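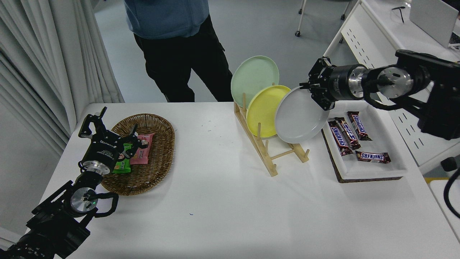 August, evening, after club

I am still tired but I want to write it before I forget. We had the table from four o'clock until almost seven. Our project has now a name, Numel, and the list of tasks is fixed: the plates and the rack for the right arm, the snacks and the basket for the left one. The Snickers stay in their tray, and I was hungry the whole time.

The plates are my part. A plate is thin at the rim and the fingers must close at the correct angle, otherwise it turns in the grip. I changed the closing value from 200 to 416 and I think it is better, but I must try it more before I tell the others. The cable on the left arm worries me a little — it makes a big loop and I always think it will catch something.

We have 783 recordings on the Cerkix drive. The rules for the Finidport competition ask for a short report too, and I offered to write the part about the grippers. My English is slow, so I will start tomorrow morning.

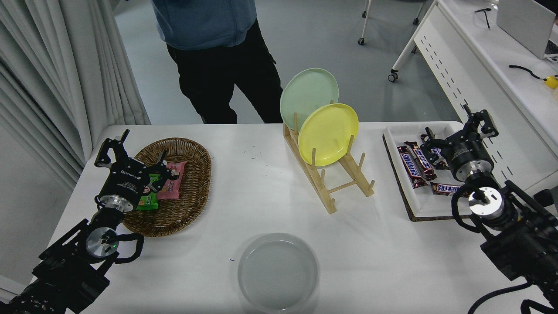 Do both arms need to move at the same time for the competition?
Only in the last task, and we have 2 tries for it.

I asked this to our teacher at the end and copied her answer in my notebook. For me it is good news. Next time I bring the Dlamini manual back, it is still in my bag, and also my grey jumper from the locker.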